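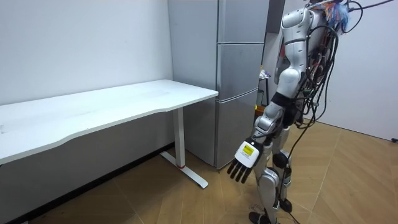
2 min read

Notebook, teleop room, 2019-02-17

In on a Sunday because the building is quiet and the network behaves. Task is still the fridge: walk up from the desk side, get fingers into the door groove, pull, let go, step back. Kimutai on the headset and gloves, me on the logger and the stop button.

Recorded 94 episodes before lunch. Kept 67 of them after a first pass, which is better than Friday and still a lot of footage of a very expensive hand missing a door.

What went wrong, in order of how much it annoyed me:

Tether. The cable bundle down the back swings when the waist turns, and the policy will happily learn the swing as part of the job. Turning slower helps. Kimutai says he is turning slower. The logs have a different opinion.

Fingers. All four want to close together, so he has started curling them slightly before the approach and going in from above. Good trick, and I'd like everyone to use it. If half of us pre-curl and half of us don't, we get a robot that does something in between, and I have seen in between. It knocks.

Glove drift. Wrist was off by 6 degrees at the end of the second block. Rezeroed and carried on. Episodes from the end of that block are tagged "drift" — please don't untag them to make the totals look nicer. You know who you are.

Tried hand-guiding for the last part of the session, arm in soft mode, me holding the forearm and walking it to the middle door. Lovely smooth pulls, much nicer than anything over the headset. Also my elbow is in most of the camera views, so what we have is a fine dataset for a robot with me attached. Erzsébet thinks we can still use the joint traces and throw out the video. Leaving that to her.

Stopped when the shoulder temperature warning came up for the second time. Arm left hanging, motors off, desk cleared.

For tomorrow:
Tie the cables at the waist, with slack for the hips.
Write down the pre-curl pose and put it in the Nyamweya folder, where the November poses already are.
Top door. We have been avoiding the top door. Kimutai has to hold his arm up for the whole reach and has opinions about it.
Ask Erzsébet if 267 kept episodes is still the target or if it has gone up again.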